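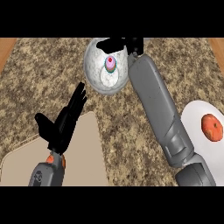
Section 4: Setting Up Your First Savings Bucket

Welcome to the fun part! Your Travside account is open, your checking account is linked (if it isn't, go back to Section 3 and come right back), and now you get to tell your money where to go. In Travside a savings goal is called a bucket. You can have one bucket or a whole row of them, and each one gets its own name, its own target and its own schedule. Most people finish this section in a single sitting, and plenty of them go straight on to make a second bucket because the first one felt so good.

Before you start

Have these close by:

Your Travside sign-in and the phone you use for security codes
The date your paycheck usually lands
A recent statement from your linked checking account
A number in mind for your goal, even if it's a guess – you can change it any time

Note: If you moved over from Dunum during the July switch, your old goals came with you, but their schedules are turned off. Open each one and follow steps 6 through 9 below to get it moving again.

4.1 Create the bucket

1. Sign in and choose Buckets from the left-hand menu. On a phone, tap the three lines at the top and then Buckets.

2. Choose New Bucket.

3. Type a name. Go for something that makes you smile when you see it! "Savings 2" works fine, but "Roof before winter" or "Two weeks at the lake" is a lot harder to raid for takeout. Names can't include dollar signs.

4. Enter your target amount in whole dollars. If you don't have a target, check Open-ended and the progress bar will go away.

5. Pick a target date, or leave it blank. When you fill in both an amount and a date, Travside works out the deposit you'd need each payday and shows it under the date box. Play with this for a minute. Push the date out, pull it back in, and watch the number move. It's the quickest way I know to find out whether a plan fits your life.

4.2 Set the schedule

6. Choose Add Schedule.

7. Choose how often: weekly, every two weeks, twice a month or monthly. Match this to your paycheck and everything gets easier.

8. Set the first transfer date. We suggest the business day after payday, so the deposit has posted before we come looking for it.

9. Enter the amount and choose Save. You'll get a security code by text. Type it in, and the word Active shows up in green beside the schedule.

Caution: Travside pulls from your checking account even when the balance there is low. Your bank may charge an overdraft fee, and we can't refund a fee charged by another bank. Please turn on the Low Balance Pause (4.3) if your balance runs close to the line before payday.

Note: The first transfer takes longer than the rest, up to three business days. During that time the bucket shows Pending and you can't withdraw from it. Later transfers usually post overnight.

4.3 Turn on the Low Balance Pause

This is my favorite setting in the whole product, and it's off by default, so don't skip it!

10. Open your bucket and choose Safety.

11. Switch on Low Balance Pause.

12. Enter the smallest balance you want to keep in checking. If your linked account shows less than that on the morning of a transfer, we skip the transfer and send you an email. The next one goes ahead on its normal date, and we don't try to catch up unless you ask us to.

Caution: We check the balance once, early in the morning. A large payment that clears later the same day won't stop a transfer that has already started.

4.4 Add a round-up (optional)

Round-ups sweep the spare change from your debit card purchases into a bucket. A purchase of $5.27 rounds up to $6.00, and the extra 73 cents goes into savings. Small stuff, sure, but it's really satisfying to watch it pile up over a few months.

13. From the bucket, choose Extras and then Round-ups.

14. Pick the debit card you want to use. Credit cards aren't supported.

15. Choose a sweep level. We hold the change until it reaches that level and then move it all in one transfer, which keeps your checking statement tidy.

Note: Only one bucket can receive round-ups at a time. Choosing a new one moves them over and leaves the money you've already saved where it is.

4.5 If something doesn't look right

Error 101: The name is already in use. Closed buckets keep their names for 19 days, so try a small change in spelling.

Error 527: Your bank didn't answer. Wait an hour and try again before you unlink anything.

Error 1003: The security code timed out. Choose Resend and use the newest code.

Schedule says Paused and you didn't pause it: look for an email from us with the subject "We skipped a transfer." Your Low Balance Pause probably kicked in.

Customers who joined through Lecomte or Mastalside use the same steps, but their menu says Goals where ours says Buckets.

Section written by Chiến Lò. Last updated November 13, 2018.

Next: Section 5, Moving Money Out of a Bucket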